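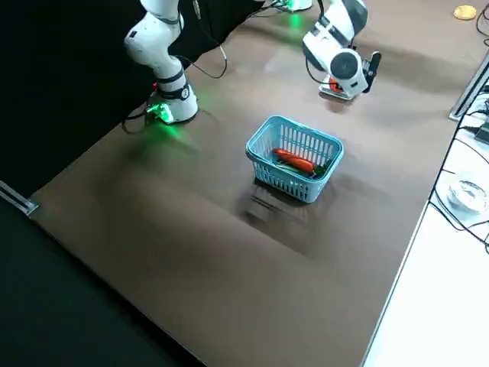 Do I need a special container for keeping vegetables on the counter? No, and I say that as someone who has bought far too many of them. I'm Yutong Lu, I run the little Fuswood kitchen page, and people in Otstead keep writing to me with the same questions about baskets, so I finally put my answers in one place. What I like is a plain plastic basket with slatted sides, like the light blue one on the brown table, big enough for a few days of vegetables and light enough to carry over to the sink. Mine cost 60 cents at a yard sale!

Why slats and not a solid bowl?
Air, mostly. Vegetables sweat a bit in a closed container, and then you get that slimy patch on the bottom that you find on a Monday morning with your fingers. A solid bowl is okay for lemons. For anything you've just rinsed, I want holes.

Can tomatoes and carrots share a basket?
For an afternoon, sure. I do it all the time when I'm getting ready to cook. For longer than that I put the carrots in the fridge (they go bendy so fast on the counter) and leave the tomatoes out until they're ripe.
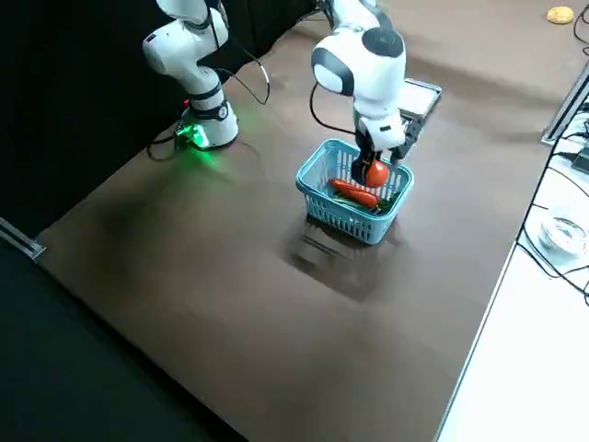

Tomato toward the back, with something green and something orange-red for company.

What goes in first?
Hard and heavy things on the bottom, tomatoes last. My friend Jia just tips the whole shopping bag in and claims it works out fine, but I've seen her tomatoes.

How much should I put in at once?
Less than you think. I weighed mine once and 700 grams was plenty for a soup for two, with room to pull things out without digging. If you're digging, you need a second basket.

How long can cut vegetables sit out?
Cut ones don't go in the basket at all, please! Put them in a covered dish in the fridge. I try to use mine within 48 hours, and after that they go in the stockpot if they still look and smell good.

How do you wash the basket?
Warm water, dish soap, and an old toothbrush for the corners of the grid. Then upside down on a towel, nearly 60 minutes in my kitchen, longer in July when it's muggy. I wouldn't put thin plastic on the bottom rack of the dishwasher. I did that once and the rim has never sat flat again.

Is the Rirka liner worth buying?
A few of you asked about this one. I tried it for a month and went back to a folded dish towel, which I already had and can throw in with the laundry.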